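Ticket 2541 — Meren suturing arm, practice bench
Status: open, waiting on Garkon
Raised by: Ultan Mac Carthaigh

Hello all, and sorry for the length of this one. Since the April update the arm stops between stitches and asks for a confirm, and the log gives code 119 each time. I've restarted the console, reseated the needle driver and gone back to the old thread settings, with no change.

What worries me more is how it lands on the bench staff. They used to tie every knot by hand and chat as they went. Now they sit and watch a screen, and when it halts they aren't sure whether they're allowed to step in. Two of them have asked me if they'll still be stitching next year, and I'd like to give them a kind and truthful answer.
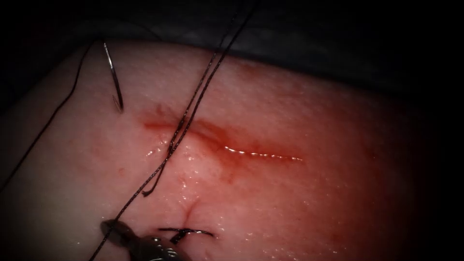 Could Garkon please tell us whether the confirm can be moved to the foot pedal? That would leave the decision with the person in the chair — and I think they'd feel a good deal better about it.

7th May: log sent, 218 lines. Reply awaited.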